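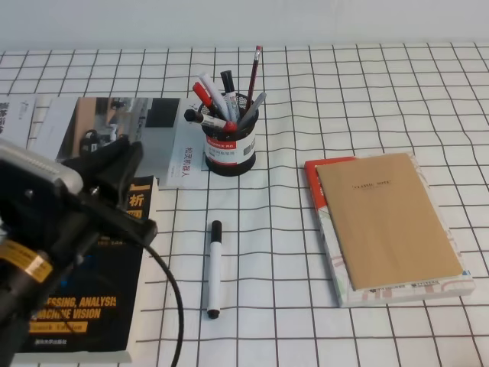 Chapter 5
Clearing the Desk

I wrote most of this book at a table in Midby that I couldn't see the top of. I had library books, my own books, a brochure someone had handed me at a fair, three mugs, and under all of it a tablecloth I'd forgotten the color of. So when my editor, Ximena Cisneros, asked for a chapter on desks, I laughed for a good long while and then went and bought a new tablecloth.

I'm fond of a cloth on a work table, by the way, and I like one with a grid best of all. A plain white cloth with thin black squares gives you lines to park things against, and your eye notices right away when a book has drifted off at an angle. It will ripple a bit wherever you've been shoving things about. Mine always does! Smooth it with the flat of your hand when you think of it and otherwise leave it be.

In the last chapter we did closets, where you can shut the door on your mistakes. A desk is out in the open and gets used every day, so we'll go at it differently. We're going to sort by how a thing lies down. Big flat things first (textbooks, magazines, anything you've left spread open), then notebooks, then pens and markers, and last of all the pen holder they ought to be living in.

Start with whatever is open. An open magazine takes up twice the table it needs to, and it's usually open because you meant to finish a page. Finish it or mark it, then close it. Heavy books come next. A thick book on image processing and a skinny paperback don't stack well with the thick one on top, so put the big one down first, spine toward you, where you can read it without picking anything up.

Then the loose marker. There's always one. Check that the cap is on tight before it goes in the holder, and try it on scrap paper while you're at it. My friend Jin-sol Moon emptied her pen holder one February and threw out more dried-up markers than she kept, and she teaches drawing.

You'll need a table, a soft cloth for dust, a sheet of scrap paper and 60 minutes, though a small desk won't take nearly that long. Don't buy trays or dividers yet. We'll get to those later in the chapter, once you know what's staying.

5.1 Before you move anything

Sit down in your usual chair and reach for the thing you use most. Notice what your arm has to go over or around to get there, and write that down.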